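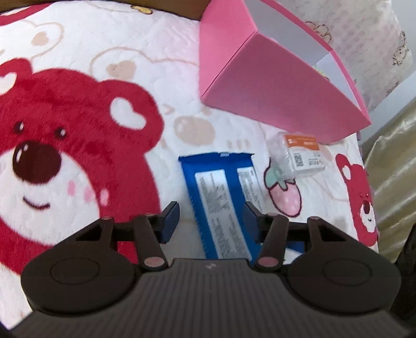 换到新岗位快两个月了，一直有人在后台留言问我是不是被机器人顶掉了哈哈。没有没有，我还在Helex，还是那个仓，还是那个要爬坡才能到的后门，只是现在上班干的活跟以前不太一样，说起来有点绕，今天正好轮休，泡了壶茶慢慢写。

先给新来的朋友补个课。我在Lakulstead这边的仓里做小件分拣，干了好几年，就是那种单子来了，从格子里把东西拿出来，核对，装盒，推走。听着简单吧？我们仓光小件就有2,071个品类，软的硬的扁的圆的都有，最烦人的是塑料小包装，滑，皱，还反光，扫码枪经常扫不到，得用手指头把它捋平了再扫。我以前右手食指那块皮一直是糙的，我妈每次见我都要念叨护手霜。

8月的时候仓里装了Renier线，一共4个工位，机械臂带夹爪，围着透明挡板。装之前开了个会，投影上写着“协同作业”，大家都不吭声，因为都在心里算自己还能干多久。我也算了，回家还跟室友翻了一晚上招聘网站，看到一个遛狗的活，差点真投了。

结果线开起来头一个星期，怎么说呢，硬纸盒它抓得真好！方方正正的东西，一抓一个准，放下去也稳，我站旁边看了好一会儿，心里酸溜溜的。可是一到软包装就不行了，捏着一个角提起来，晃两下，掉了。再捏，又掉了。挡板里面一地小袋袋，我们得停线进去捡。Dima当时蹲在地上一边捡一边说：“我以前一天弯几次腰，现在一天弯几次腰，谁来给我评评理。”

Dima Haddadin是我们班组长，以前写博客好像提过她，就是在休息室种葱的那位。

后来公司就搞了个新岗位，问谁愿意去做“示范”。意思是你手里拿一个夹爪，跟机械臂上那种差不多的，上面带摄像头，你像平时干活那样去夹东西、放东西，录下来，给机器学。软件是Mekonnen那套，每录一段点一下开始，再点一下结束，录坏了可以删。我报名了，一方面是好奇，一方面嘛，坐着干活的岗位在我们仓里比停车位还抢手。

刚上手那几天我真是笨得想哭。两个夹指碰到小包装，我手上什么都感觉不到，全靠眼睛看。你想想你平时拿一包纸巾，根本不用看的对不对，手指一碰就知道够不够紧。换成夹子就得盯着，往下送一点，再送一点，合上，提，歪了，放下重来。我这才开始有点心疼那条线，它前阵子掉东西的样子跟我一模一样啊。

练的东西也跟仓里平时的不一样。要换桌面，换布，换盒子，换光，说是只在一张灰桌子上练，换个地方它就傻了。所以现在我们示范间里什么花里胡哨的东西都有，路过的人还以为我们在里面带孩子。我最喜欢的是小熊毯子，红色的大熊脸，还有草莓，铺上去之后整个人心情都好了（虽然绒毛毯子上夹扁的小包装是真的难，东西会往毛里陷，夹指得贴着下去）。粉色那个敞口盒也好用，口子大，对新手友好。带一层透明塑料皱皱巴巴的那种小件，我到现在还是会叹气。

定额是一小时60段。听着不多，一分钟一段嘛，可是中间要摆东西、要换位置、要检查录没录上，我第一周从来没达到过。前几天组里凑满了第一批1,000段，Dima去买了一箱汽水，说是庆祝，结果忘了冰，大家喝的温汽水，打嗝打了一下午。

好，说点正经的，因为留言里大家最关心的还是“人怎么办”。

我只能说我看到的。分拣区的班排得比以前稀了，晚班少了一组，那一组的人有的去了退货，有的来了示范间，有两位大姐自己选择走了，走之前我们一起吃了顿火锅。公司说没有裁人，从字面上讲是对的，可是那两位大姐如果晚班还在，我觉得她们不会走的，她们就是冲着晚班补贴和白天能接孩子才来的。这件事我跟主管也说过，主管点头，点完头也就没有然后了。

还有一个变化比较难讲清楚。以前干分拣，一天下来推走多少车你心里有数，下班那种累是踏实的。现在我一天下来，东西从毯子上进了盒子，又从盒子里倒出来摆回毯子上，再来一遍。第二个星期我有天晚上突然觉得很空，跟室友说我今天什么都没发出去，没有一个人会收到我今天碰过的东西。室友说那你教出来的那个会发啊。嗯，道理我懂，可我还是有点别扭，大概还要别扭一阵子。

身体倒是好多了！膝盖不响了，护手霜也用得少了。但是手腕和虎口开始酸，夹爪拿久了挺沉的，大家一起提了之后，现在每录满一个小时可以歇一会儿，换人摆东西，轮着来。我自己的心得是胳膊肘一定要有地方搁，还有椅子往高了调，从上面往下夹比斜着够省力得多。新来的同事要是看到这里，听我的，把椅子调高。

工资的话，示范岗时薪比分拣高一点点，可是没有计件奖了，手快的人其实是吃亏的。我们组有个小伙子以前是全仓最快的，过来以后每个月算下来反而少了，上个星期又申请调回去了。他走的时候把他那个夹爪上缠的防滑胶带留给我，缠得特别漂亮，我舍不得拆。

有件事我挺在意，顺便记一下。录的时候如果夹掉了，一开始我们都偷偷删掉，觉得丢人。后来Mekonnen那边来了个人给我们讲，说掉了之后又捡起来的那种不要删，他们想要。整个屋子的人脸都绿了，删了那么多天呢！现在我掉了东西反而理直气壮，慢慢悠悠再夹一次。这种事要是头一天就有人来跟我们讲，能省多少工夫，我觉得以后这种岗位培训应该让拿夹子的人和写软件的人坐一张桌子上，别隔着邮件传来传去。

至于Renier线现在怎么样，我上次路过看了一眼，软包装还是会掉，但是掉得没以前那么多了，我也说不好是不是我们录的那批东西起的作用，主管说下一批还没更新上去，那可能是他们调了别的什么。反正挡板里面干净了不少，Dima弯腰也弯得少了，葱也长得挺好。

留言里问遛狗那个活的，没投，被别人抢走了。问示范岗还招不招的，据说年底前还要再加人，我听到准信会在评论区说。茶凉了，我去续一壶，晚点回来回复大家。

2020-10-16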